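Pestlow Table Setting Set: data card

Version 3, Feb 17, 2022. Maintained by Benedikt Baumgartner.
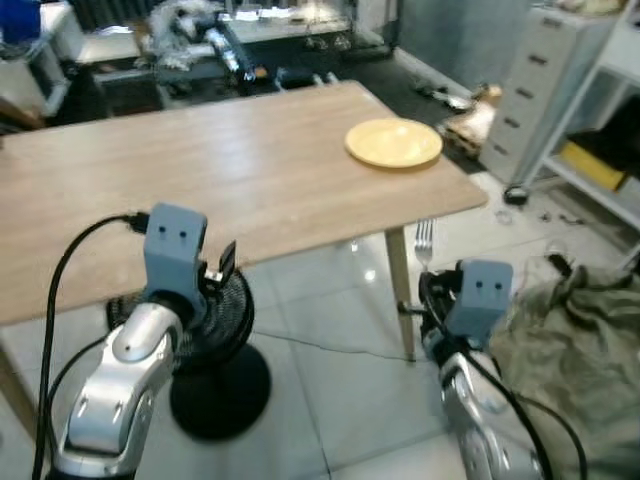

Summary

Pestlow is a collection of short recordings of simple table setting. The subject is the placement of plates and cutlery on a small table, starting from an undressed or partly dressed top. It holds 460 recordings, of which 77 carry full step labels. The rest carry a start label and an end label only.

Objects

Plate: round, yellow, with a shallow raised rim. Always used empty.
Fork: silver. One fork per place setting.
Table: light-colored, with a pale wood-grain top. Plates are placed near an edge or corner, as a person sitting there would expect.
Cloth: olive green. Used in the wiping subset and otherwise not labeled, even if it is visible.

Food is not used in any recording. Glasses and bowls were part of version 2 and have been moved to a separate set, Ovotano, which has its own card.

Layout rules

A setting counts as complete when all of the following hold:

1. The plate lies flat, with its full base on the tabletop.
2. The fork lies to the left of the plate as seen by the diner, tines away from the diner.
3. The fork does not touch the plate or hang over the edge of the table.

The diner's side is given in the label file, in the field "side". It takes one of 4 values: near, far, left, right. Corner placements are assigned to the longer edge of the table. Do not infer the side from the position of the plate alone - in the older recordings the plate is often well off center.

Step labels

reach: movement toward the object
hold: object is held and clear of any surface
place: object touches the tabletop
release: object is at rest and no longer held

A fork held upright, tines up, is labeled "hold" whether it is above or below the level of the tabletop. Orientation is stored separately in the field "tines" (up, down, level, unknown). Use "unknown" for any fork that is mostly covered.

Rooms

Recordings were made in two rooms, listed as Rainer and Gerdale. Neither was cleared beforehand. Furniture, shelving, work surfaces and items on the floor are part of the background and are not annotated. Users who need a plain background should mask everything outside the tabletop; the masks folder covers the fully labeled subset only.

Known issues

- Silver cutlery against pale wood gives weak edges under bright light. Fork outlines may be off by a few pixels.
- In part of the Gerdale subset "near" and "far" were swapped. This was corrected in June, but copies made before then still have the error.
- Place and release are hard to separate when the fork is set down very slowly. Annotators were told to choose the later point.

Changes in version 3

Bowls and glasses removed. Field "tines" added. Duplicate entries in the index deleted, and file names changed to lower case. Scripts written for version 2 will read the new index but will ignore the added field.

Contact

Send label corrections to Benedikt Baumgartner with the recording number and the step concerned.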